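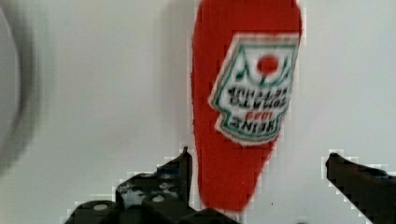 Choosing a gripper is still mostly a matter of trying several on the same arm and keeping notes. Small firms that buy their first robot tend to spend months on the arm and an afternoon on the fingers, and then wonder why half the parts end up on the floor. At Ramia, a four-person test shop that rents bench time to food packers and kitchen suppliers, the notes often start with a ketchup bottle. Seen from the wrist camera it fills a good part of the view, a tapered red shape with the Heinz label upside down and the black fingers coming up toward it. It is wide at one end and narrow at the other, so a grip that works near the cap may be no use near the base.

Hemant Bhatia runs the bench. His current job is a comparison of two sets of fingers, one made by Etach and one by Jacobs, for a client that wants to move mixed items between trays. Each set gets 600 grasps over 12 objects. The arm, the controller and the speed limits stay the same for both.

"People ask which one is stronger," Bhatia says. "Strength is rarely the problem. I want to know what happens when the bottle is lying at an angle and there is a bowl right beside it."

The layout for the kitchen set is meant to be awkward. The toaster oven takes up one side of the table and limits how the wrist can come in. The colander has a raised rim and two handles, the plate is nearly flat, and the toy fruit is small. The bottle starts on its side between the colander and the oven.

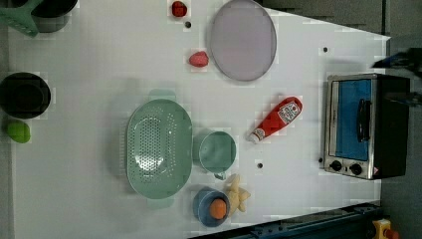
Two cameras, two answers

Ramia uses one camera above the table and one on the wrist, and the client wanted to know if it could save money by dropping one of them. Naveen Thakur, who writes the control software, ran the bottle task both ways.

With only the overhead view the arm found the bottle quickly but was often off by a few millimeters in height. With only the wrist view it closed in the right place once it got there, though it lost time hunting. The images are low resolution by choice, and edges come out blocky. Thakur says that matters less than he expected, but lighting matters more. A strong lamp on the oven side cost him most of a morning in November.

The harder half of the task is letting go. The bottle has to end up in the colander, and the mint-green cup stands close enough that the fingers have very little room on that side. The Jacobs fingers are 8 millimeters thicker at the tip, and in the first 123 trials most of the recorded contacts with the cup were theirs.

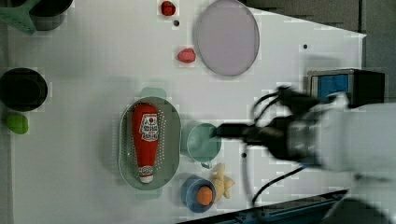

What the client will buy

Bhatia has not finished the count, and he does not expect a clear winner. The Etach fingers are slimmer and do better in tight spots. The Jacobs set holds heavy items with less slip and its pads are cheaper to replace. For a line that handles only bottles he would take Jacobs. For mixed trays he is leaning toward Etach, with both cameras kept.

The next round adds a controller from Datier that reads finger force at a higher rate – the client has already paid for the bench time. Bhatia plans to run it on the same 12 objects before changing anything else on the table.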